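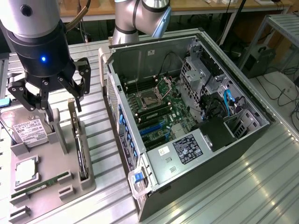

Last changed: Monday, February 12, 2024

Laying out parts before you build a PC

Most of the trouble in a home build comes from hunting for things. Set the parts out in the order you will need them and the job goes faster, with less reaching over an open board.

Lay the case on its side

Take off the side panel and put the case flat on the table with the opening facing up. Keep the parts to one side of it, all on the same side. Leave the panel somewhere you won't step on it. I lean mine behind the door.

Use a tray with a place for each part

A molded tray with slots and recesses keeps the processor, the memory and the hard drive from sliding into each other. You can do nearly as well with a baking sheet and a folded cotton towel. Lay the memory flat and hold it by the ends, away from the gold contacts. A 3.5-inch drive should lie flat too, at the back of the tray, as it goes in late. If you want to keep the serial number, copy it off the label now.

Avoid wool and fleece. Touch bare metal on the case before you pick anything up, and again each time you come back to the table.

Processor first

Raise the lever, open the metal frame and look at the socket in good light. With the pin type of socket, don't touch the pins or brush at them. Keep the plastic cover in a marked bag – many sellers ask for it if you return the board.

Pick the processor up by its edges. Match the small triangle on its corner to the mark on the socket, lower it straight down and let go. It should sit level with no pushing. Then close the frame and the lever. The lever does take some force.

Memory next

Open the clips, line up the notch and press on both ends until they click. Check the board's manual for which slots to fill first if you have two sticks.

Screws

An egg carton is fine. Tymofii Nazarenko, who fixes computers above the Romaniuk bakery, uses a Fammont bead box and writes on the lid with a grease pencil. I have the smaller Konmont box with 22 compartments. Drive screws and case screws look alike in poor light, so keep them apart.

If you have to stop

Put the processor back in its plastic shell if it isn't in the socket yet. Lay a clean cotton sheet over the case and the tray, and write down the last step you finished. I left a build for 6 days in October and had to check every cable again.

Cable ties come last, after the first start-up. Cut the tails flush or they will scratch your hand next time you reach in.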